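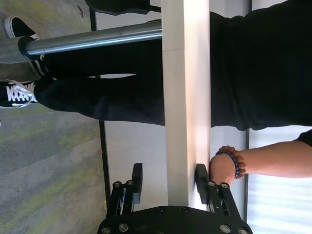 More hours will repair everything, a reader writes under my last column, and why do I make such a drama of every single recording? The model will average out the bad ones, he says, and a small firm cannot afford to be so delicate.

I have thought about this remark for longer than he perhaps wished. It is the common opinion in our field, and I held it also when I came to Mukmont. Our first set for the Drutus arm had 2,222 examples, and we were very proud of the number. It was written on the door. The policy trained on it could do the task, but it had one strange habit: before closing the gripper, it waited. Sometimes it waited so long that we thought the program had stopped.

We looked for the error in the network for two weeks. Then a colleague proposed that we simply watch the recordings, and there it was. The operators had been told to be careful, so they made a small pause before each grasp, in order to check the position. The machine learned the pause as faithfully as it learned the grasp. It had no means to know that one was the work and the other was only a person thinking.

An average does not help against this, as all the operators had the same habit. My reader imagines that errors go in all directions and cancel each other. In my experience they mostly go in one direction, the direction of the instruction sheet.

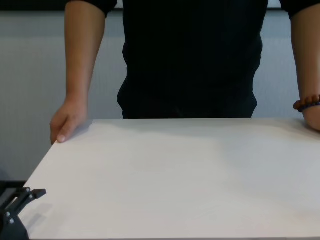
Ilka Voronec
Data collection lead, Mukmont

So what do I ask for? First, that the people who train the model spend some days collecting. At Kombo, where I worked before, the two groups sat on different floors and spoke by tickets. The collectors did not know which examples were useful, and the engineers did not know that the sleeve of a shirt can hide the object from a camera. I do not blame either of them.

Second, I ask that we stop paying by the piece. If a person is paid for each finished example, he will choose the easy start position, with the gripper open and already pointing the right way. I would do the same. We then receive a large set in which nothing difficult ever happens, and we are surprised that the robot is lost when its first attempt fails. Recoveries should be recorded on purpose, and the time for them should be paid.

The objection is of course money. A slow set is expensive, and Wemero, our label tool, shows the manager a green bar which grows with quantity only. I have asked for two bars. Until now I have one.

I do not say that quantity is without value. For our next task we will again need many hours, and I will again write to my superiors to get them. But I would like that somebody watches the first day of recordings before we order the second, and I would like that this somebody has the right to throw the whole day away.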